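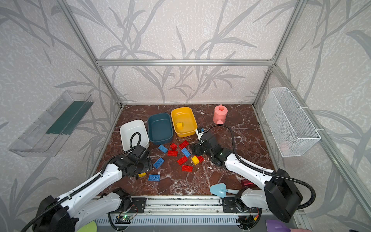 Brick Sorting by Color, Bench Layout B

Gallery page, Stekside notes on small-parts storage. Posted 12 August 2023.

The layout on this page uses one bin per color, placed side by side at the back of the work surface, with unsorted bricks in the open area in front. Bin order, left to right, is white, teal, yellow. Blue bricks go to white, red bricks to teal, yellow bricks to yellow. The bin color matches the brick color in one case only. The other two are assigned by convention and should be written down wherever more than one person sorts.

The surface is patterned in reddish brown with pale veining. All three brick colors separate well from it, although red is the weakest of the three under warm lamps. Layout A, posted in May, used a gray mat and gave slightly better contrast for red. The mat slid, and it has been dropped.

Large toy bricks were chosen over the small standard type. They are easier to pick up and do not lodge in bin corners. The method is the same for either.

Starting conditions for any run on this layout:

Bins in a row, rims close together or touching.
Bricks spread in one layer, not stacked.
Mixed orientation: some studs up, some on a side.
Accessories (watering can, wall basket, tray) left in position and not used for bricks.

Next, work in the open area. Bricks nearest the bins are normally taken first to clear a path for the rest. Small bricks can be taken at any point in the run, but they are easily hidden behind a long one and should be looked for before the surface is declared clear.

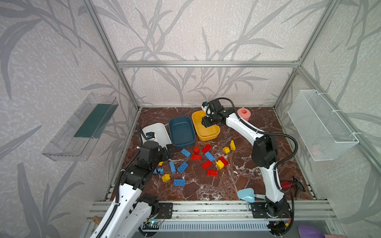 Work at the yellow bin, with a small blue and a small yellow brick on the surface near the white one.

Bin depth matters more than bin volume at this scale. The white container is shallow with rounded corners, so a brick placed at the edge tends to settle toward the middle. The teal bin is deeper and takes a pile without spilling. Zosotlow sells a comparable set in a single depth. We tried it for 2 weeks and went back to mixed depths.

There are two accepted orders of work. In the first, each color is completed before the next is started. In the second, the nearest brick is taken regardless of color. The first is slower over a wide spread and produces fewer misplaced bricks. The second is quicker and needs a check at the end. 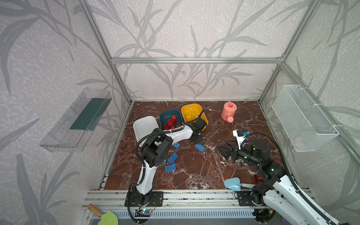 Partial sorts are the best test of whether a layout can be read by someone coming to it cold. A run that stops halfway should show its own state with no note attached. With red in the teal bin and only blue left on the surface, the remaining work is plain: one color, one destination. A run that stops with a mixture on the surface takes longer to pick up again, and the contents of each bin have to be checked first. We now prefer to stop between colors where there is a choice.

For larger stocks the same arrangement holds with bigger bins. The Flamosness box, our reference stock, is listed at 1,178 pieces, of which 448 are the long eight-stud type. It is sorted in batches on the same surface, one layer at a time, and each full bin is emptied into a labeled drawer before the next batch is laid out.

Final check: look straight down into each bin. Bricks of the wrong color show up at once from this angle. Bricks lying on a side or with the tubes up are acceptable, as orientation is not part of the sort. 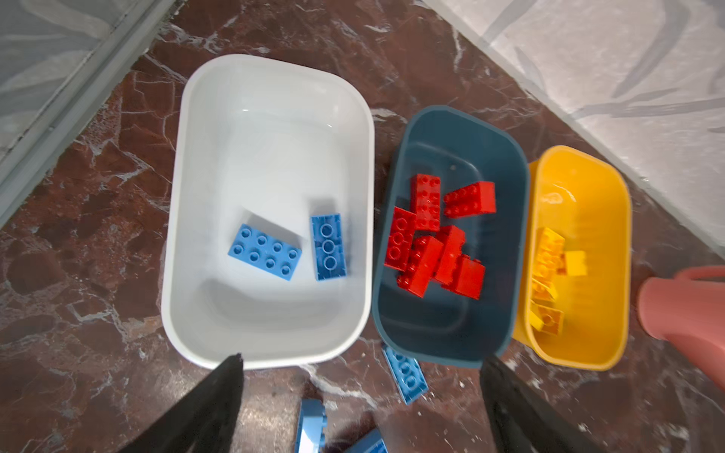

Manju Chauhan wrote in to ask whether the color assignments could be changed so that blue goes to teal, on the grounds that a new sorter will try that first. She added that her own set at Lu has 5 bins and that she labels the rims with tape. Either approach works. Our assignments stay as listed for Layout B so that the notes remain comparable, and the teal-for-blue variant will be tried as Layout C.

Layout notes: Zihan Peng.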